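Washroom basins: revised wipe-down order

Oct 2, 2021

The basins at Grisora are now cleaned in a fixed order: faucet and rear ledge, then the bowl from the overflow hole down, then the drain collar, and the front rim last. Fold the cloth and turn to a clean face after the ledge. No scouring powder on glazed surfaces or chrome.

The sealant check covered 31 basins. Yellowed sealant is logged but stays in place unless it has lifted or split; 23 joints are listed for replacement in December. Staining alone does not qualify. Report loose faucets or slow drains separately, with the room number.

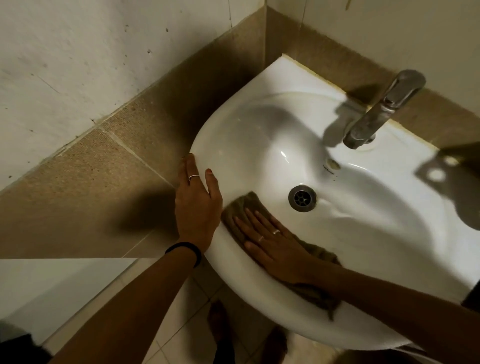
Wiping the inner front wall of a corner basin. The sealant line along the wall has yellowed.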